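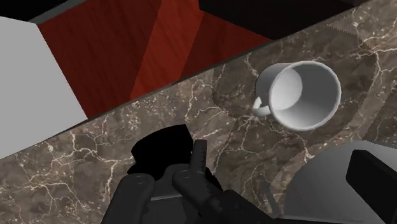 WORK & LABOR

The long wait for a night-shift raise at Dukside

Dec 3, 2023

If you have ever sat up with a sick parent at two in the morning, you know how slowly the hours go, and how glad you are when someone kind comes through the door with a clean pillowcase. At Dukside, the old hospital on the river side of town, that someone is usually a nursing aide, and the aides have been without a contract since July.

There are 851 of them, counting the part-timers, and they want what the day staff at Corkis Medical Center got last year – a night premium of 90 cents an hour, and a promise that no one gets called back in after a double shift. It doesn't sound like a lot, and over coffee most of them will tell you so themselves, and then go on to tell you about their rent.

The hospital's owner, Awwad Health, has offered a one-time payment of $600 instead. The union turned it down after a meeting at the Vundier Street hall that ran well past supper, with more than 1000 people packed in once you counted the husbands, wives and babies (there were a good many babies).

Both sides have now agreed to sit down with a state mediator. Until then the aides are still clocking in at eleven, still changing the beds, and the blue ribbons they pinned on in the summer are getting a little frayed.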